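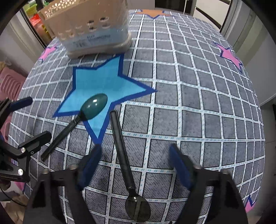 Page 2 of 3

Ticket: spoon detector splits one spoon into two
Project: Werkora perception
Opened by: Haris Kelmendi, 3/28/19

Hi all, I'm stuck on the smoky see-through spoons. On the star cloth the segmenter gives me one mask for the black handle and either a second mask for the bowl or no mask at all. The left one is worse, with its bowl over the big blue star – the planner gets a handle with no bowl and puts the grasp point way too close to the tip.

Tried so far:
Dropped the mask threshold. Now the printed stars come back as objects, ugh.
Turned off the highlight filter. It had been eating the bright spots on the bowl, so that helped a little.
Re-ran the lens calibration, because the grid lines bow out toward the edges. Masks didn't change.

Log from the last run: 700 images, score around 10 points under the plain cloth set.

Reply from Vichien Ratanaporn:
Saw the same thing in November with the Cinano cups! Check that you're on the merge step from the Fodska branch, the default one never joins parts with different opacity. Set merge_gap to 3 and send me the new log?

Haris: Oh nice, I was on the default. Switching now, log to follow. Leaving this open.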